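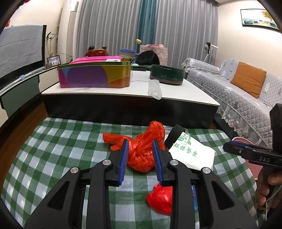
Mesa de clasificación, mantel de cuadros verdes: bolsa roja de plástico, paquete blanco con la inscripción 环保餐盒 y tira de plástico transparente.

Informe de avance - Proyecto Laur
Reducción de envases y material auxiliar en el servicio de comidas
Destinataria: Dalia Dambrauskienė, Fondo Urnen
Responsable: Gediminas Rätsep, Rorkport
Fecha: 7/5/18

1. Estado general

El periodo cubierto por este informe corresponde a la segunda fase, dedicada a la clasificación manual del material que queda sobre las mesas después de cada servicio. La primera fase (serie Enero) se cerró sin modificaciones respecto a lo comunicado en el informe anterior.

Se han registrado 206 piezas en 4 sesiones. De ellas, 144 son bolsas, láminas y otros plásticos flexibles. El resto se reparte entre paquetes de papel, rollos y recipientes reutilizables.

2. Procedimiento

La clasificación se hace sobre la misma mesa en la que se ha comido, con el mantel puesto. Cada pieza se separa del conjunto, se asigna a una categoría y se anota en la hoja de sesión. Las bolsas arrugadas se registran como una sola pieza aunque presenten varios pliegues o partes sueltas a la vista; solo se abren cuando hay duda sobre su contenido.

Los paquetes impresos se anotan con el texto tal como figura en el exterior. La inscripción 环保餐盒 (fiambrera ecológica) se transcribe en caracteres originales, con la traducción en una columna aparte. La mención ecológica del envase no se toma como dato de material: la composición queda pendiente hasta disponer de la ficha del proveedor.

3. Incidencias

a) Láminas transparentes. Resultan difíciles de distinguir sobre el mantel de cuadros, salvo por el brillo. En la segunda sesión se omitieron varias y hubo que repetir el recuento. Se propone pasar a un mantel liso de color oscuro.

b) Rollos. La categoría "cinta" se aplicaba a cualquier rollo negro. Desde la tercera sesión se usa "rollo, sin determinar" mientras no se compruebe el tipo - el cambio afecta a las hojas anteriores, ya corregidas.

c) Vajilla. Los cuencos quedan fuera del recuento de envases y se retiran al final, para no alterar la disposición de las piezas.

4. Ejecución del presupuesto

Se ha ejecutado el 71 % de la partida de material fungible. La partida de desplazamientos no ha tenido movimientos. No se solicita transferencia entre partidas.

5. Trabajo pendiente

- Recibir las fichas de composición de los paquetes de papel.
- Repetir una sesión completa con mantel liso y comparar el número de láminas detectadas.
- Unificar la denominación de colores en las hojas de sesión; "rojo" y "granate" se han usado de forma indistinta.
- Entregar la tabla consolidada en octubre, junto con la justificación de gastos de la fase.

Queda por confirmar con Urnen si la tabla debe incluir las piezas sin determinar o presentarlas en un anexo.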